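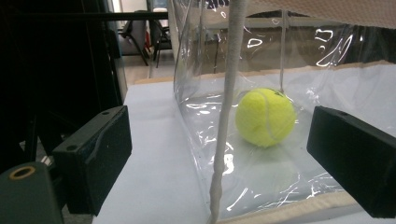 The Second Life of a Tennis Ball

Pick up a tennis ball and really look at it. That loud yellow-green, the fuzzy felt, the single white seam wandering around the outside — it's a wonderful little object, and most of us only notice it when it rolls under the fence.

The Sunday players at Watport notice. Their club on Liltach Road went through 1116 balls last season, and 1100 of them are still in use. Flat ones go to the beginners' court, where a slower bounce is a gift. Bald ones get a slit and slide onto chair legs at the Drurnusmont library, which took 114 in June alone and asked for more. I sat there for an hour and didn't hear a single scrape!

My own favorites live in the dryer. Two clean balls thrown in with a down comforter will fluff it beautifully in 30 minutes on low, though the racket is terrific — think sneakers tumbling down a staircase. My neighbor's dog barks the whole way through, then waits by the door for his turn.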